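3.2 Collecting demonstrations by remote control

All demonstrations were recorded in Gratholm, our simulated apartment, which has more doors than any apartment needs and which we have come to know better than our own. The operator holds one controller per hand, each mapped to one arm, and performs the task while the simulator logs joint positions, gripper commands and camera views.

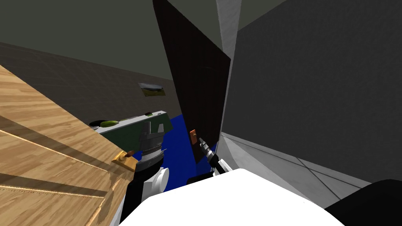
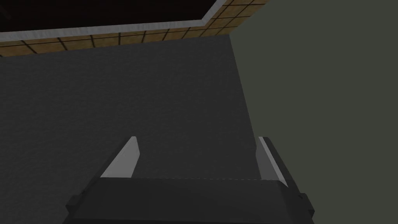
Figure 4. Views rendered in Gratholm during teleoperation. First: both arms, with two doors, one at the left and one near the centre. Second: a gripper with its fingers apart and nothing between them.

Why collect demonstrations by remote control when the simulator could plan the motions itself?

A planner needs to be told what a good door opening is, and we spent most of June failing to tell it. Our scripted version reached the handle reliably and then pulled along a path that suited the arm and offended the hinge. People, who have been opening doors since childhood and cannot explain how, correct for this within the first few centimeters. Their recordings also contain hesitation, small regrasps and changes of mind, and a policy trained on them learns what to do when the first grip is poor. The planner's data had no poor grips in it, so the policy trained on that data met its first one during evaluation and stayed there.

The final set holds over 2,000 episodes. Each begins from a random base position and ends when the operator presses a foot pedal, a device we recommend to anyone whose operators have run out of hands. We discarded episodes in which the pedal was pressed by accident, and kept those in which the operator only seemed to regret pressing it.

Operators practiced for 40 minutes before anything was saved. The mapping between hand and arm was the hardest thing to get right. With a one-to-one mapping, reaching a low handle meant crouching, and morale suffered. The Velthorpe interface we settled on lets the operator hold a button to freeze the arm, move the hand back to a comfortable place, and carry on. This leaves short pauses in the data. We trimmed any pause in which neither arm nor gripper moved, after an early policy learned to imitate the pauses with great fidelity and very little else.

We also tried demonstrating by hand, with the operator gripping the arms of a physical robot and walking it through the same motions. Guided motions were smoother, and operators liked feeling the door push back. The trouble was that one person can guide two arms only by standing where the robot's cameras are looking. Ksawery Górecki's elbow features in much of this data, and the policy grew attached to it. We report results for the guided set in Section 4 and do not use it elsewhere.

Success labels were assigned by the operator and checked against the hinge angle. Where the two disagreed, we went with the hinge.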